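Workville > Opinion > Home robots

Comments (2) | Shares: 108

The price of the Florex teaching kit is 844 euros, and I think it is fair only if you know what you are buying. You get a pair of hand-held grippers with yellow fingers, and with them you do your own housework so that a robot can learn it later.

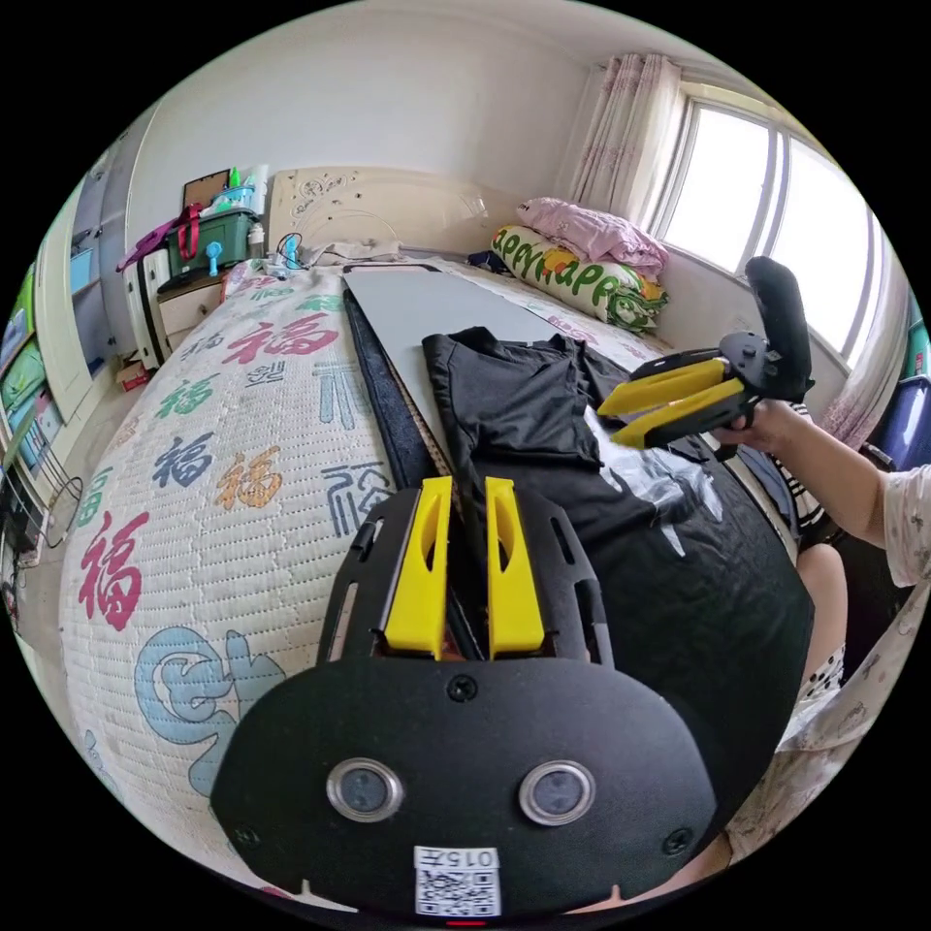
My complaint is with the word "effortless" in the brochure. Handling a T-shirt by the fingers of a tool is slow work, and the seller asks for up to 86 repeats of one task. My colleague Noemí Mendoza gave up on the shirts and went back to towels.
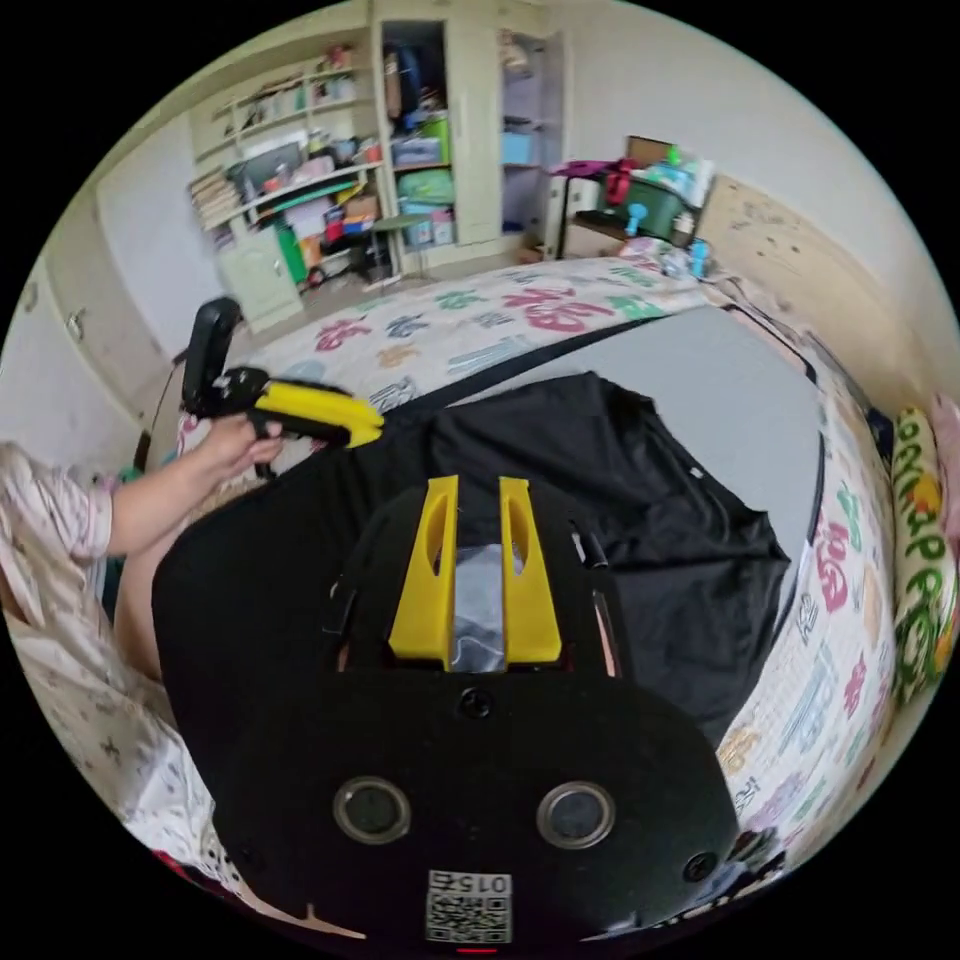 Still, I prefer this to the Bisgaard service, where a stranger comes to your home and does the teaching. With Florex the habits are mine, also the bad ones. I would only ask them to sell the grippers for rent by the month, and to write a manual which is longer than one page.

Hjalti Fogh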